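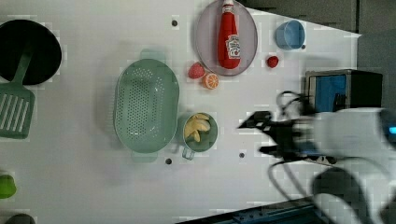 Ketchup on a plate, strawberries on the loose, apple slices in the measuring cup.

The Little Kitchen: A Play Food Gallery

Welcome back to the toy shelf pages! I've been promising a gallery of the play kitchen things for ages, and I finally sat down with the pictures on Thursday, August 23, 2018, with iced coffee and a fan blowing on my feet. If you've found your way over from the Grokia swap board, hello, and please say so in the comments so I know it's you.

A little background for new people. I collect play food and toy kitchenware, mostly the plain everyday kind that kids really cooked with, and I keep a list of it all (1,587 pieces as of the last time I added it up, and yes, every single pea pod has its own line). What I love best are the mixed sets, where a breakfast fruit ends up next to a condiment and a piece of cookware that doesn't match anything. They look like a real kitchen on a weeknight, before anyone has decided what dinner is.

So this gallery is all one tabletop's worth, and I've stuck to what I like about the pieces and how I'd use them. I'm terrible at keeping things short – you've been warned.

Ketchup first. A play kitchen can get by without a roast chicken or a birthday cake, but it needs a bottle of ketchup, and it should be a big one. I like a bottle that a child has to carry with both hands and bang down on the table with some feeling. I once traded two whole bags of vegetables for a ketchup at the Villalobos toy fair and I'd do it again tomorrow.
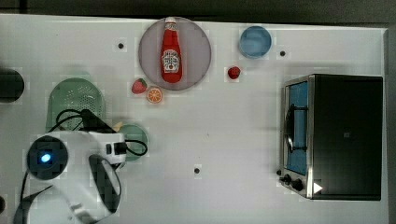 The bottle takes up nearly the whole height of its plate. That's my kind of serving size!

The orange slice deserves a word too. I'm picky about citrus, and I want to see the segments! A plain orange disk could be a cracker or a slice of cheese or a very flat carrot, but give it the little lines coming out from the middle and there's no mistaking it. Slices are handy for games as well. They'll go on the rim of a cup, they'll go in a pretend pitcher, and in my house they have been used as money.

Strawberries I can never have too many of. They roll off, they get under the couch, they turn up in coat pockets in February. My advice is to buy them whenever you see them and then not to get too attached to any one berry.
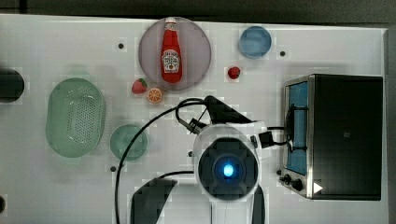
Color is the thing I get the most mail about, usually from people who want to know whether a set has to match. I say let it wander. My own favorite combination is soft, slightly dusty colors for the dishes and loud ones for the food, so the food pops. The pale green colander and the muted green bowl next to it are a good case: they aren't the same green at all, but they sit together nicely, and then the strawberries and that red bottle come along and do all the shouting. The mauve-gray plate helps too. If you're starting from nothing, pick up a couple of quiet dishes first and spend the rest of your money on fruit.

Now, colanders. I had 21 of them at one point, which was silly, and I've since let most of them go to new homes through Jollutness (lovely people, very good at bubble wrap). The ones I kept are the oval ones with a handle at each end. They're easy to carry when full, they make a very respectable boat, and little kids seem to like poking a finger at the holes almost as much as draining anything.

A quick note on washing, as somebody always asks. Warm water, a drop of dish soap, a soft toothbrush for the holes and slots, and then everything goes out on a towel overnight. I don't put any of mine in the dishwasher.

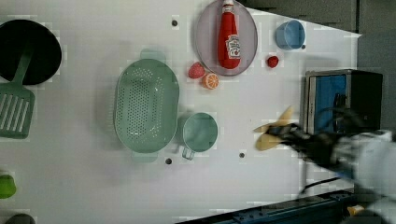

Big slotted spatula, big black pan, and a teal measuring cup snuggled right up to the colander.

I'm a sucker for a long slotted spatula, by the way. It makes flipping a pretend pancake feel like serious business.

Next up will be the tea things, once I've finished sorting the Tasidia box and found all the lids. If you have spare strawberries to trade, any size, leave me a note below!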